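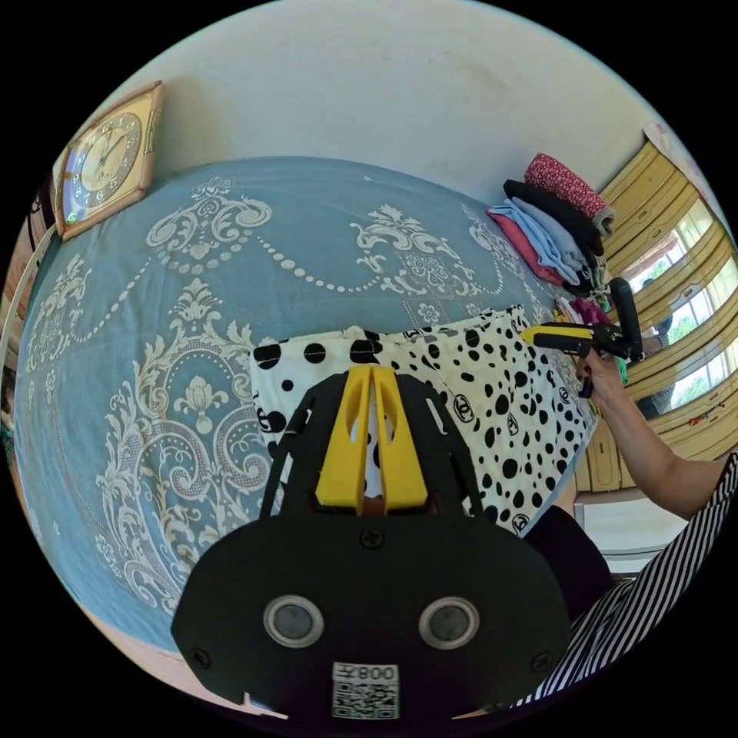 Since May the Drindport guest house has been open to families with someone in the hospital across the road, and I am very glad to be able to tell you how your grant has been spent so far. We had hoped for four rooms by the summer and we have all 4, which still makes me smile when I walk down the hall in the evening and see the lights on. A bed is most of what people want from us after a long day on the ward, and so the beds came first and took the biggest share of the money.

Families have stayed a total of 52 nights, and the longest visit was a grandmother from Tlapale who knitted the whole time and left us a very handsome tea cozy. The laundry is the part I underestimated. We started out washing everything ourselves in the little machine under the stairs, and by the second week I had sheets hanging over every door in the building! Bastien Cordier found us a good price at the Tretar laundry, and they now collect twice a week - a great relief to my knees, I can tell you.

The kitchen is behind where I said it would be. The new stove is in, but the sink is waiting on a part, and meanwhile everyone shares the one upstairs and seems to get along nicely.

We have $40 left on the linen line and would like to move it to the kitchen, if you agree. We also owe the plumber $100, due when the sink is finished. Juno has the receipts in order and will mail copies with the signed form.

With warm thanks from all of us at the house
2024-08-11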